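Checked on May 12, 2022, with the boat on the bank at Tarura and the kettle on. Boat: *Zhuravel*, narrowboat, diesel, gas cooker, one stove, opinions of her own. Checked by Nazma Hettiarachchi, who doesn't own her. Asanka Seneviratne, who does, held the flashlight.

## Gas

- [x] Bottles upright and strapped. *The strap is an old luggage strap. It holds.*
- [x] Locker drains overboard. *One hole had a leaf in it. Both are clear now.*
- [ ] Hose in date. **Fail.** *Asanka says it looks fine. The date printed on it disagrees. Replace before cooking anything longer than an egg.*
- [x] Leak test at the bubble tester, all appliances off.
- [x] Cooker flames go out and stay out when the knob is off.

## Stove and flue

- [x] Door rope seals all the way round.
- [x] Glass intact.
- [ ] Flue collar sealed to roof. *Crack on the port side, wide enough for a fingernail. Fire cement, and let it cure for the time on the tub this year.*
- [x] Carbon monoxide alarm tested. *Very loud. The dog has moved to the bow and will be taking calls there.*
- [x] Smoke alarm tested. *Had to put a battery in first, so call it half a tick.*

## Engine and fuel

- [x] Oil at the mark. Hours on the meter: just under 3,000.
- [x] Fuel filter changed. *It's a Purkard, the kind with the drain plug facing the one direction no human wrist goes.*
- [ ] Drip tray clean. *No. There was a spoon in it.*
- [x] Belt tension.
- [x] Fuel shutoff labeled and reachable. *Labeled in pencil. Passed, with a look.*
- [ ] Stern gland greased. *Owner to do. Owner has said this before, in August.*

## Electrics

- [x] Batteries strapped, terminals covered.
- [x] Master switch works.
- [ ] Shore lead undamaged. **Fail.** *Tape is fine on a parcel. New lead, please.*
- [x] Bilge pump runs on float and on manual.

## Deck and getting off in a hurry

- [x] Both exits open from inside. *The front doors needed a shoulder. Plane the edge before the damp weather swells it again.*
- [x] Extinguishers in the green, pins in.
- [x] Fire blanket by the cooker, not behind it.
- [ ] Life ring. *Present, but tied on with six knots. Should come off with one pull.*
- [x] Mooring lines. *Stern line is chafed where it crosses the fairlead. Turn it end for end and it'll see out the season.*
- [x] Windlass on board. *Two, plus one that belongs to somebody at lock 83.*
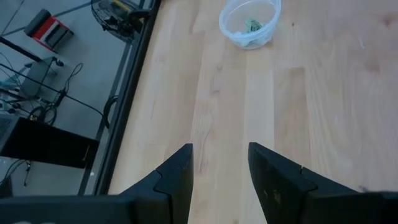 **Sistik Boat Club – Moorings and Safety**

## To put right before she goes back in

1. Gas hose.
2. Shore lead.
3. Flue collar.
4. Drip tray, spoon and all.
5. Stern gland.
6. Life ring knots.

The first two are not up for discussion. The rest can be done in any order, and the collar will want a dry day. Hoses are in the club store, and the bill for hose and clips came to 129 the last time we bought a batch, so please sign for what you take.

The slip is booked for up to 6 days per boat. If the grease gun is missing, look in Asanka's car.

Recheck: N. Hettiarachchi, once the owner has signed below.

Owner: *A. Seneviratne – all agreed except the spoon, which I was looking for.*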